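Our group has spent the winter comparing two forward cameras and two controllers for a driver-assistance test car, and this entry records where the work stands. I have kept the notes in the order in which the decisions were taken. Readers who followed the earlier entries on the Kioko controller will find some of the background familiar.

## Purpose of the comparison

The Calis program asked for one camera that could serve both lane tracking and object detection. Until now we had used separate units for the two tasks, and the wiring had become difficult to maintain. The candidates were the Stureretti, a wide-angle unit with a slow but very even exposure control, and the Stukine, which has a narrower view and reacts faster to changes in light. Each was mounted behind the windshield, facing forward, and run with the same detection software.

The selection of test roads was left to Oduor Rotich, who drew up a route with 18 marked points. He wanted places where a camera has to deal with partial views: vehicles entering from the side, vehicles hidden behind one another, and trees behind everything. Roundabouts were placed high on his list. A large vehicle close ahead can take up much of the view while other cars show only a front end or a tail, and the detector must still report each of them as a separate object.

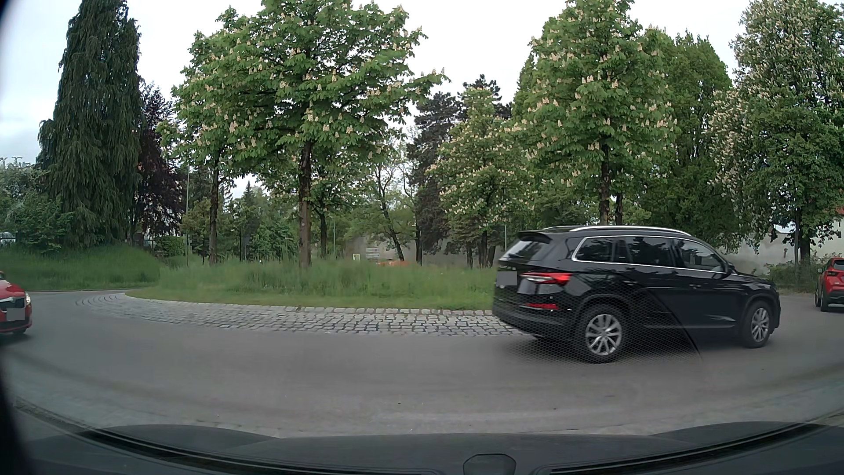

## Reflections on the windshield

We had underestimated this matter. Reflections from inside the car can settle on top of a vehicle or on the asphalt, and a dotted pattern is worse than a plain bright patch because the detector looks for edges. Black bodywork makes the pattern easier to see, for us and for the software.

Three measures were considered:

- a matte cover on top of the dashboard
- a fabric hood between the lens and the glass
- a polarizing filter on the lens

The hood gave the best result on the bench. The filter reduced the light more than we could accept under trees, and it was set aside. The matte cover is inexpensive and will be fitted in any case.

## Lane tracking

The lane tracker is less demanding than the detector, but it depends heavily on mounting height. With the Stureretti, the hood of the car takes up the bottom of the view, and the tracker must be told to ignore that area. We entered the mask by hand. It has to be redrawn whenever the bracket is moved, even slightly, and I would ask anyone borrowing the car to leave the bracket alone.

Bends under bridges were included for two reasons. The far end of the lane markings becomes very short there, and distant traffic tends to merge into one shape. The tracker should follow the broken line for as long as it remains visible and then report a lower confidence — it should not guess. For the detector, we ask that the nearest vehicle be held steadily and that smaller ones beyond it be reported without being joined together.

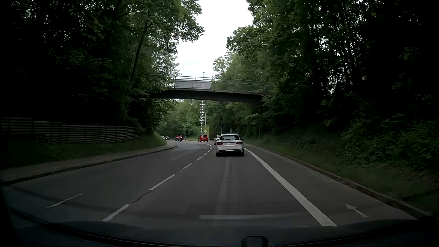
*White station wagon ahead in the lane, with the overpass and the bend beyond it.*

## Controllers

Both cameras were run first on our older controller and then on the Kioko. The older unit processed each image in 45 milliseconds, which is acceptable at town speeds. The Kioko completed the same work in 18, though its fan is loud and it requires its own power supply. From the full set of recordings we selected 1067 images for labeling by hand. The labels cover vehicles, cyclists, pedestrians, signs, and lane markings. Partly hidden vehicles receive a label of their own, a rule that caused considerable discussion and is now settled.

## Present position

My preference is for the Stureretti with the Kioko controller. The wide view matters more to us at junctions than the quicker exposure, and the mask is a small burden. Mr. Rotich favors the Stukine and has asked for a second pass over the route in heavier rain before the choice is made. His request has been accepted, and the Stukine goes back on the bracket on Tuesday.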